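March, notebook for the Fadport cell, mostly for me and whoever has the afternoon shift

Started just before 2 with a coffee and a long list. The sim side of the cell has been overdue for some love since we moved it across from the old Rutham machine, and I'd promised myself I'd get the kitchen set sorted before touching the real arm again. So no wrenches today, just me and the scene files (and a fair bit of muttering).

First job was the arm's home pose. After the move it was loading with the Mabaso wrist values instead of ours, so every reset put joint 6 in a spot I didn't like at all. I've copied our numbers back into the cell config, saved it, and put the Mabaso ones in a separate file so they stop sneaking in. If you open the config and see two blocks with nearly the same name, you've got the old copy. Chuck it and pull again!

Next was the camera views. I loaded the room by itself with the arm left out, partly because it loads so much quicker and partly because I wanted a good look at the furniture and the counter before giving the planner anything to bump into. The counter is the bit I care about, as that's where all the pick and place runs happen.

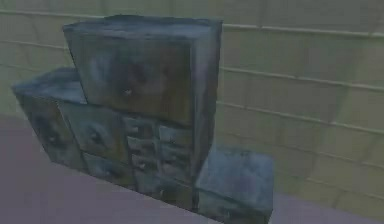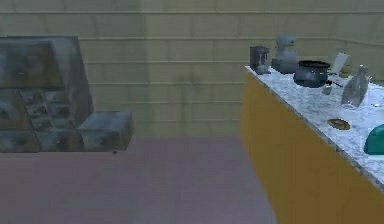
Fadport Cell Group, Itetti Robotics Workshop: sim renders, kitchen set

The second view is the handy one for setup, with the yellow counter running down the right and the coffee maker, the mixer and the big black pot bunched up at the back end. I've been going back and forth on that grouping. It makes a lovely awkward reach, but the pot has a huge round belly and the planner is fussy about it, so I've swapped its collision shape for a slightly fatter cylinder and set the padding to 20 mm. Yes, that's generous. I'd sooner lose a few grasps than have the gripper path shave the rim.

The brass dish stays near the front edge for now. Good easy target for the first check after a reset. The clear bottle I've left in too, but don't use it for depth tuning, please, you'll only make yourself sad. I spent most of an hour on that last time.

Then the grey furniture. The textures on it are pretty soft and mottled, and in the first view the little knobs on the drawer fronts are hardly more than pale specks. Fine as background, hopeless if we ever want the arm opening drawers. I've got it down as one solid obstacle and switched off the drawer joints. I also want to check its height against the floor plane, because in the second view it looks as though it's floating a touch. Haven't fixed that yet. Could be the floor offset, could be the model's origin, and I didn't fancy chasing it with the other changes half done.

Put the arm back in after that and ran 60 resets with the new home pose. Two of them threw the joint limit warning on the way up, both right at the start, and then nothing after I restarted the controller. I don't love that. My guess is the old config was still cached, but it's only a guess, so keep the log on if you're running it.

Still to do:

- floor offset under the grey unit
- give the teal thing at the front of the counter a proper name in the object list, it's still "misc_a"
- tidy the padding values into one file, they're in three places at the moment
- fresh backup onto the Rutham drive before anyone updates the controller
- real arm: regrease and check the wrist cable, I could hear it rubbing on the cover last time I jogged it

I've left the cell on the new config with the speed turned down. Please keep it slow until the cable's been looked at. The old config is in the backup folder if you need to roll back, just leave a line in here so I know which one's live.

Itetti Robotics Workshop | Contact the workshop desk | © Itetti | Back to top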